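**Call for participants: hands-on trial of the Ninum two-arm bench kit**

Dilen is looking for people to try out the Ninum, a two-arm bench kit for handling small household items. The kit is close to release and we want to see how it behaves with people who did not build it. You will drive the arms, set up short tasks and tell us what is wrong with the controls and the manual.

We have places for 30 participants. Applications opened on Aug 25, 2024 and stay open until all places are filled.

**The work**

Each participant works through a set of tasks on a Ninum booth. Most of them are tidying jobs: opening and closing a small drawer, putting an item away, taking one out, clearing a floor of odds and ends. The tasks are simple for a person and slow for a pair of arms, so patience matters more than speed.
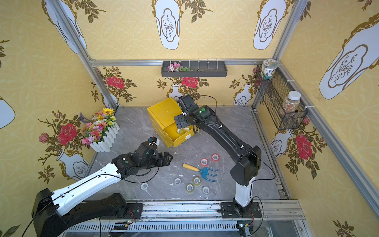 *Drawer task with the two-arm kit. Tape rolls and a garden hand fork on the floor of the booth.*

You will do each task several times. After each block you fill in a one-page form covering grip, reach, comfort at the controls and anything that got in your way. Please write what you think. Forms that say "fine" all the way down are of little use to us.

A session lasts 85 minutes including a break. We ask everyone to come for two sessions, with at least one night between them. The second session uses the same tasks with a revised manual, and part of what we want to know is how much you remember.

**What you will use**

- A Ninum booth with two arms and grippers, already assembled and checked
- Hand controls, adjustable for left- or right-handed use
- A screen with a choice of views, one of them from the wrist
- The printed manual, draft 2

The wrist view takes some getting used to. It tilts as the arm turns, and several people in our June trial found that they lost track of which way was up.

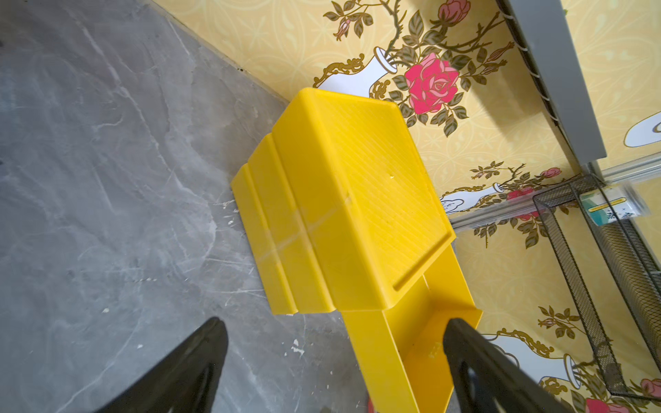

For that reason the first part of session one is practice only and is not scored. You can switch between views as often as you like, and you can ask for more practice time if you want it. If you feel queasy or your eyes get tired, stop and tell the person running the session. You will still be paid for the full session.

**Who we are looking for**

You should be 18 or over, able to sit at a bench for the length of a session and comfortable reading instructions in English. Glasses and contact lenses are no problem. We would like a mix of ages and jobs, and we are short of people over 60.

You do not need any experience with robots. If you work for a firm that makes or sells robot arms, please say so on the form. You may still be able to take part, but your results will be kept apart from the rest.

People who took part in June cannot apply again for this round.

**Pay and expenses**

£66 per session, paid by bank transfer after the second one. If you can only attend one session you will be paid for that one. Local travel is refunded against receipts. Tea, coffee and sandwiches are provided.

**Where**

Sessions take place at Dilen, Unit 4, Romus Yard. The entrance is on the canal side and there is step-free access. Parking is limited, so come by bus if you can.

**Two-arm tasks**

Some tasks need both arms in the same small space. These come in session two and are the hardest part of the trial. We do not expect everyone to finish them.

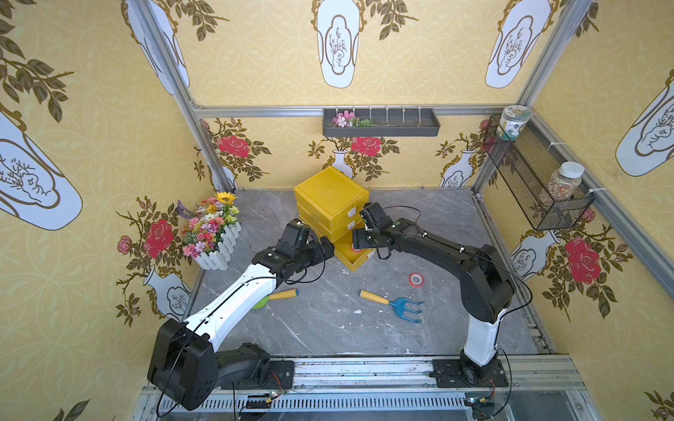
The arms run at reduced speed throughout and there is a stop button within reach of your chair. Keep your hands out of the booth while the arms are powered. If something needs moving by hand, the person running the session will do it.

**Your data**

We record the arm movements, the views on your screen and your answers on the forms. We do not record your face or voice. Records are stored under a number and can be deleted on request up to the end of the trial.

**How to apply**

Ask for the application form at the Dilen front desk or write to Rebecca Barbieri at the Romus Yard address, quoting reference 951. Give your name, age, daytime phone number, which hand you write with and any dates you cannot do. Rebecca will ring to arrange your sessions.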